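Print this page | E-mail this page
Search this project Go

# Brinine: does a wrist view help when the table is crowded?

## Summary

Brinine is a set of 1,520 teleoperated tabletop episodes recorded on a two-arm setup, along with the training configs and evaluation logs for one experiment. The question was a small one. We wanted to know how much of a policy's grasping skill comes from the wrist cameras and how much from the fixed camera, and whether the answer changes as more objects are put on the table.

The short version of the result: on a nearly bare table the fixed camera alone does almost as well as both views together. On a crowded table it falls behind, mostly on round and low objects where the fingers hide the contact point from outside.

## What is in an episode

Each episode holds synchronized video from the wrist cameras and one fixed camera, joint positions for both arms, gripper opening, and a short text instruction typed by the operator before recording starts. Instructions are plain English and were not cleaned up. "Pick up the hammer" and "grab hammer" both occur. So does the odd typo.

The objects are toys and play kitchen pieces. They were chosen for having different shapes, finishes and grasp widths. Glossy dark objects on the dark tabletop are over-represented on purpose, as these were the worst case in our earlier Flitik recordings.
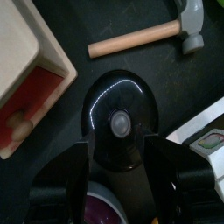
Layouts were reset by hand between episodes. The operator was asked to move at least three objects each time and to leave the target object reachable by at least one arm. Nothing stops the objects from touching each other, and in the crowded split they often do.

## Splits

- `train`: 1,328 episodes
- `val`: the rest of the recorded episodes, divided by session so that no session is in both splits
- `crowded_eval`: layouts for live evaluation only, stored as reference stills with a target name

The `crowded_eval` layouts have no demonstrations attached. Please don't look for them in the archive. We have had that question several times.

## Method

All policies share one architecture and differ only in which camera streams they get:

1. fixed only
2. wrist only
3. fixed and wrist
4. fixed and wrist, with the wrist stream dropped at random during training

Each was trained from the same starting weights with three seeds. Image size, action chunk length and learning rate were set once on the third variant and then left alone. This probably favors the third variant a little. We did not have the compute to tune each one separately.

A trial counts as a success if the target is lifted clear of the table and held until the operator calls it. Lifting the target along with something else is logged as a failure with the tag `double`. Knocking the target out of reach is `pushed`. Everything else is `miss`.

## Results

Variants 3 and 4 could not be told apart on sparse layouts. On crowded layouts variant 4 was better, and the gap held for all three seeds. Our reading is that variant 3 leans too heavily on the wrist stream during the approach, when the target is often not yet in view, and starts closing on whatever is nearest.

Wrist only was the weakest on large moves and surprisingly good once the hand was near the target. Most of its failures are `miss` and happen early.

Fixed only had the highest share of `double`. Small blocks next to a larger toy were the usual cause.
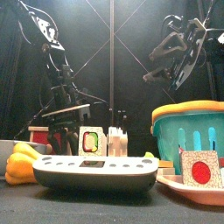 *Stanisława Kaczmarczyk and Nivaldo Nogueira, with data collection by Alžběta Hájek*

## Known problems

Gripper opening is logged in raw motor units for the sessions recorded before January and in normalized units after that. The loader converts the old ones, but if you read the files directly you will have to do it yourself. The field `grip_units` tells you which you have.

The fixed camera was bumped at least once. We refit its pose afterward, and both calibrations are included. Sessions point to the right one by name.

In 45 episodes the instruction names an object that was not the one picked up. We kept them and set `label_mismatch` to true. They are left out of training by default.

All of the recordings come from a single room and one pair of arms. We would not expect the numbers to carry over to another table without some new data.

## Loading

The archive unpacks to one folder per session. Start with `index.json`, which lists every episode with its split, length, instruction and flags. Video is stored per camera. Reading whole episodes into memory is fine for the state data and a bad idea for the video.

The Galter loader works from version 2 onward. Older versions drop the last step of each episode.

## Contact

Questions about the files go to Natanael Marinho. Questions about the evaluation go to Stanisława Kaczmarczyk. Bug reports are best filed in the tracker with the session name and episode number.

Print this page | E-mail this page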